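Who Will Put Away the Silverware?

Machines are getting better at chores, one small and stubborn object at a time

7/17/24

My mother had a rule that whoever cooked did not have to wash up, and I grew up believing this was the natural law of every household. Then I moved into my own apartment, where I was both the cook and everybody else, and I have been waiting for a robot to take over the second half of the evening ever since. That was a good many years ago. I own a machine that washes the dishes and a machine that wanders under the couch looking for crumbs, and I am fond of them both, but I still load the one and rescue the other from the fringe of the rug.

So when I was asked to go find out how close we are to a machine that can tidy a kitchen, I said yes before the question was finished. I started at Enier, a small company that occupies the upper floor of a former shoe factory and has a practice kitchen with a real sink, a real drawer that sticks, and a heap of mismatched dishes from thrift stores. The drawer, I was told with some pride, had been chosen because it sticks.

The robot there has two arms and no head to speak of. It was unloading a dish rack, and I have to say the plates were lovely to watch. It took each one by the rim, paused as if thinking it over, and set it on the stack with a little click. Mugs went nearly as well. Then it came to the silverware, and the whole mood in the room changed, the way it does at a ball game when the weak hitter comes up.

A fork is thin, it shines, and it lies flat against whatever is under it. A spoon does all of that and rocks besides. The machine reached for a teaspoon, nudged it, chased it a few inches along the counter and finally got hold of it by the bowl, with the handle pointing off toward the window. Getting it was only half the job, because now it had to be turned around to fit the tray. I watched 69 tries that afternoon, according to the log they kindly printed for me, and by the end I was leaning forward in my chair and whispering encouragement.

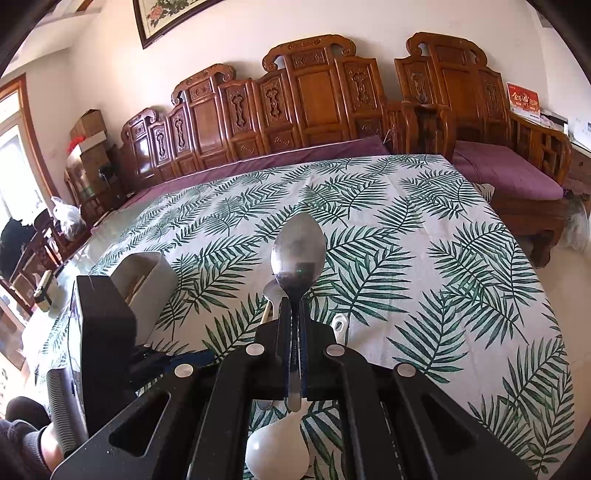

Why is a spoon harder for a machine than a plate? There is very little of it to hold, and it can swing or slide in the fingers once it has been picked up, so the machine has to find the right spot and then keep track of which way the thing is pointing.

The people at Enier aren't discouraged by any of this. Their approach is to have a person do the chore many times over, with the motions recorded, and let the machine learn from the recordings. They like to gather 200 rounds of a task before they expect much, and they want those rounds done in different rooms, with different dishes, by people with different habits. I asked what happens when a person has bad habits. The robot picks those up too, they said, and one of theirs used to shake every cup twice before putting it down.

A couple of hours up the road, Mimano makes lunch trays and small kitchen goods, and it has been trying a machine from Lindqvist on its packing floor. Here the job is narrower, and you can feel the difference right away. The same tray comes down the same belt under the same lights, and an arm drops a set of utensils into it. It does this beautifully until two forks arrive nested together, at which point a woman in a hairnet reaches in and separates them without breaking off her conversation. She told me she had liked the machine better since December, when it got softer fingertips. Before that it flung things.

I don't want to make light of it. Packing is hard on the wrists, and everyone I talked to on that floor was happy to give up the dull stretch in the middle of a shift. What they have kept for themselves is the sorting out of muddles, and at home, I'm sorry to say, muddles make up most of the work.

My last stop was Binditz, which is aiming straight at the home with a cart-sized helper that clears the table. It cleared mine, or at least the table they had set for me, and left 2 spoons and a crumpled napkin behind. It was slow enough that I had time for a second cup of coffee, and it asked for help once, with a polite chime, over a bowl with some soup still in it. I would have one tomorrow if the price came down and my hallway got wider - and if it could be taught about the good glasses.

When I got home that night the rack was full. I put the plates away first, and then I took the forks and spoons out in one big clattering handful, sorted them with my thumb while I talked on the phone, and shut the drawer with my hip.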